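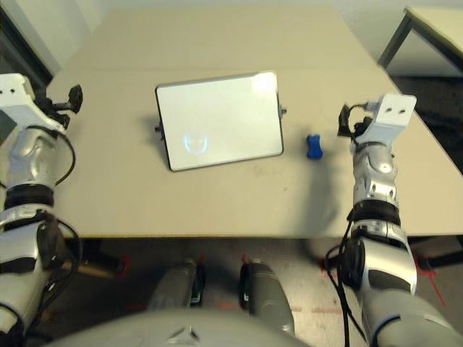
Skungate panel handling, teleoperated set. Read this before you train on it, and please read it before you quote it. The set holds 158 episodes of a person driving a two-armed humanoid by remote control at a table, recorded to find out how far plain demonstrations get you on a panel task. The layout is deliberately sparse: a beige tabletop, a white panel with a black border, sometimes a blue peanut-shaped block standing to its right. That block is the only bright colour on the table, and I'd bet money that any policy you fit will latch onto it. Kivent's pitch for the collection was "natural human skill, transferred". I've watched all of it, and I'd call it operator habit, transferred.

Version note, 19/02/2021: labels re-exported, no new episodes.

What's in it

Head view, both wrist views, joint positions, gripper commands, and a text label per episode. Two operators did the driving, Jinfeng Han and Zihan Lu. Operator is stored in the metadata. Use it. They have different styles and a model trained on the pooled data tends to land somewhere in between, to nobody's benefit. Han goes in from the side and pauses. Lu comes down from the top and corrects late.

Labels were written by the operator straight after each episode. "Success" means the operator thought it went fine. There's no force reading behind that and no second opinion on most of it. I relabelled 51 episodes myself without looking at the originals and we disagreed more often than I'd like. Both sets of labels are in the folder called Grosum. Don't ask me about the name.

Splits

The supplied split is random by episode, so both operators turn up on both sides. It flatters everything. If you want a number worth reporting, train on one operator and test on the other -- the file for that is split_by_driver.csv.

Known problems

Arm shadows move across the tabletop and are a decent cue for where the arm is, so you may get good scores for the wrong reason. Command timestamps lag the video by a bit, and the lag isn't constant. Idle time at the start of an episode hasn't been trimmed. One arm often does the work while the other hangs about with its gripper open, so be careful before you claim anything about two-handed coordination.
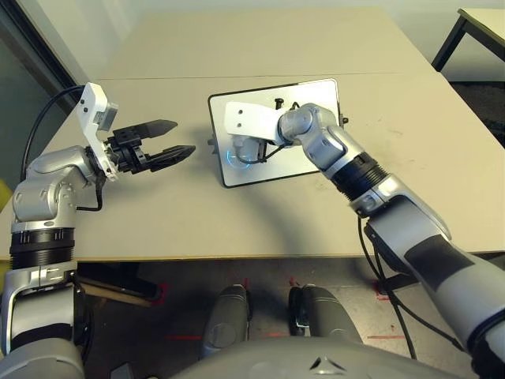
Zihan Lu disagrees with a fair bit of this, and asked that it be said. Her view is that the pauses and late corrections are the useful part, that a driver working without any feel for contact has to look before committing, and that a policy ought to learn the looking too. She also reckons my relabelling was harsher than any customer would be. Fair enough on the second point. On the first, I'd want to see it hold up on a table the model hasn't seen, and so far I haven't.

Not suitable for

Safety claims, comparisons between robots, or any sentence with the word "general" in it. The Long branch has a baseline you can run, which was tuned on the supplied split, so take its score with that in mind.

Reuse is fine inside the project. Outside it, ask first. Corrections to labels are welcome as long as you say which episode and what you saw.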